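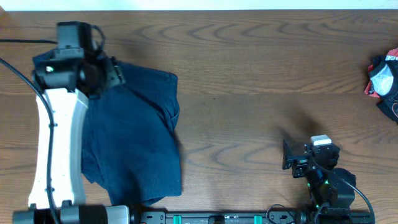
The Drunham Line

The toilet on the 140 to Drunham was a vacuum unit, serial plate painted over, installed at the rear of the second car. Bevan Paewai had serviced the type for six years. He knew that it drew air at the valve for four seconds, that the tank held 220 liters, and that the level sensor could not be trusted above three quarters full.

He was off duty. He had eaten a crab roll at Cirnetti station at noon, and by the time the train passed the quarry he had begun to estimate.

First estimate: Drunham in 30 minutes. Symptoms stable, with a mild cramp on the left side at regular intervals.

Second estimate, made at Nodow: the intervals were getting shorter. He stood up.

The indicator over the door was green. A green light meant the lock was open and the tank was below its limit. He went in, locked the door and sat down. The event itself was short and needs no account. He pressed the flush button. The valve clicked, the air did not come, and the indicator changed to red.

Bevan pressed it again. He then did what he had told passengers for six years not to do, and pressed it eleven more times.

Someone knocked.

"Occupied," he said.

"I can see that," said a woman. "The light's red. Red is a fault."

"It's also occupied."

"Are you going to be long?"

He considered the question on its merits. The controller would try to reset itself after 20 minutes without input. Every press of the button started the count again, and he had just pressed it thirteen times.

"Twenty minutes," he said.

There was a pause, and then a second voice, lower. He recognized it. Fikri Pangaribuan was the conductor on this line and had once been written up on Bevan's report for propping a toilet door open with a mop.

"Sir, is there a mechanical problem?"

"The vacuum pump isn't running."

"How do you know it's the pump?"

Bevan said nothing.

"Paewai?"

"Yes."

"Did you press the button more than once?"

"Somewhat."

Fikri could be heard explaining to the woman, whose name was Leidy Ticona and who gave it in full for the complaint form, that the gentleman inside was the maintenance department.

"Good," she said. "Then he can fix it."

The breaker for the pump was behind a panel in the corridor, at knee height, next to the door. Bevan gave directions through the lock plate. Quarter-turn fasteners, two of them. Fikri had no screwdriver. Leidy Ticona had a nail file. The first fastener turned and the second did not, and for a while there was only scraping and the sound of the rails.

"It's open," Fikri said. "There are four switches."

"Third from the left."

"Your left or mine?"

"We're facing the same way."

"I'm facing you."

Bevan worked this out – the wall, the panel, the direction of travel – and arrived at an answer.

"Second from your left," he said.

The lights in the second car went out.

"Third," said Bevan, in the dark.

The pump started. The valve opened with its usual four seconds of noise, which in the quiet carriage seemed longer. The lights came back. He washed his hands, checked the bowl out of habit, and unlocked the door.

Fikri was holding the form.

"I need a cause," he said.

"Put operator error."

"Which operator?"

The train was slowing for Drunham. Leidy Ticona went in past them both and locked the door, and the light turned red.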